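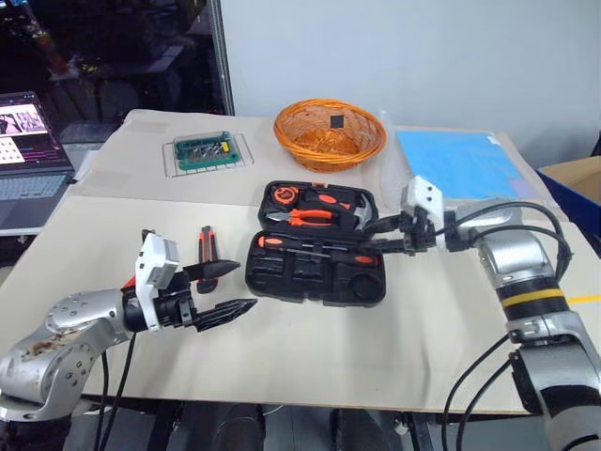 Photo: N. Mahawong, Plastham shop notebook, June

Tool case, the small black one, continued. The case has a molded recess for everything, a lovely idea right up until you try to put something back. Tape measure, pliers and hammer live in the lid. Screwdriver goes in the tray, lying down. The utility knife was standing out on the table for part of this and I keep wanting to give it the tape's slot, where it does not fit. I have tried this more than once. Write it down, Nipon.

Things to settle before the case goes over to Nondaren:

Pliers sit flat in the lid and stay put if pushed in handles first. Jaw first and they ride up and the lid won't close. Chaudhry says it closes fine. Chaudhry leans on it.

The hammer recess is at the right end of the lid. Good place for it, except that the lid is now the heavy half and the case wants to tip backward when open.
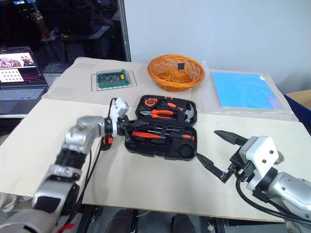 I could tape the base down, but then we'd own a table with a toolbox growing out of it. Try a strip of the grippy drawer liner first. There's a roll left over from the Prunard benches, 22 inches wide, far more than this needs.

The green bit set stays on the wire rack at the back. It has its own holder and I am not decanting bits into the tray, where there are plenty of little silver things to lose already.

Cardboard on the tabletop is holding up. The sheets creep where they overlap, so square them up first thing. Job no. 2681 if anyone wants to charge time to it. 2 hours so far, mostly pliers.

Still to do: label the recesses. Paint pen, not the marker, it rubs off. Ask who has the paint pen.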